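Preparing a Hand-Held Gripper Station for an Open Day

Trillbridge Robotics Learning Center
Visitor Programs: Guidance for Station Hosts

This page explains how to set up and run the kitchen station at the Hornham open day. It applies to all hosts, including those who have worked at the station before. The layout changed after the spring session, and the earlier handout should be discarded.

Before the day

Reserve the kitchen through the Vavine booking desk under room code 472. The reservation must cover the hour before doors open and the hour after they close. Groups are admitted by timed ticket, with no more than 80 visitors scheduled for the morning.

Collect two hand-held grippers from the equipment store and sign for each one separately. Charge the recording units overnight. A unit that shows less than a full charge at 8:30 a.m. should be exchanged at the store and should not be brought to the station.

Confirm that the gas supply to the stove is closed. Cookware may remain on the burners as part of the setting. Knives are to be removed from the room and kept in the Horrocks Building office until the session ends.

Setting up the station

1. Spread the patterned cloth on the work surface and smooth it flat. Folds catch the tips of the jaws and make small objects roll.

2. Place the dish rack at the far side of the cloth, where the demonstrator can reach it without leaning. Stand the plates in the rack before the first group enters.

3. Set out the cup and the chopsticks. Use the long wooden chopsticks only. The short ones kept in the drawer belong to the staff kitchen.

4. Open and close each gripper ten times with nothing between the jaws. The movement should be smooth and the finger pads should meet evenly. Report a loose pad to the equipment store.

5. Mark the visitor line on the floor with tape. Visitors stand behind the line during the demonstration and come forward one at a time for the hands-on portion.

Running the demonstration

Each demonstration lasts ten minutes. Begin by telling the group that the grippers are held and moved by a person, and that the recordings are later used to teach a robot arm the same motions. Over 3830 recordings have been made in this room under the current program, and visitors often ask for the figure.

Show the cup first. It is an easy object, and it lets the group see how the jaws open and close. Continue with a plate from the rack, lifting it by the rim. Keep both lifts low over the cloth.

End with the chopstick, the most difficult of the three. Bring the jaws in slowly from either side and close them until the pads hold the stick upright. Hold still for a few seconds so that those at the back can see it. The second gripper stays in the other hand, clear of the rack.
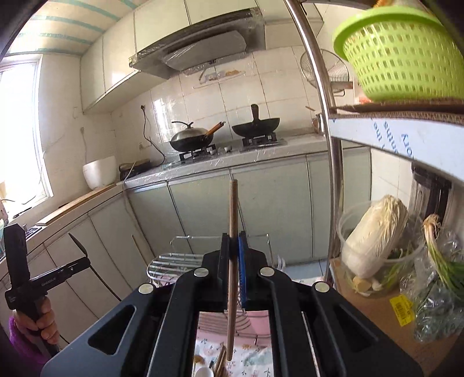

Hands-on portion

Invite visitors forward in the order they are standing. Children under ten must be accompanied by an adult. Offer the cup to first-time users and allow each visitor one attempt, or two if the group is small. Visitors may not handle the plates.

Closing the station

Return both grippers to the store by 4 p.m. and wipe the finger pads with a dry cloth. Leave food items where they were found. Completed comment cards, of which 40 are supplied to each station, go in the tray outside the Horrocks Building office. Unused cards may be left at the station for the next session.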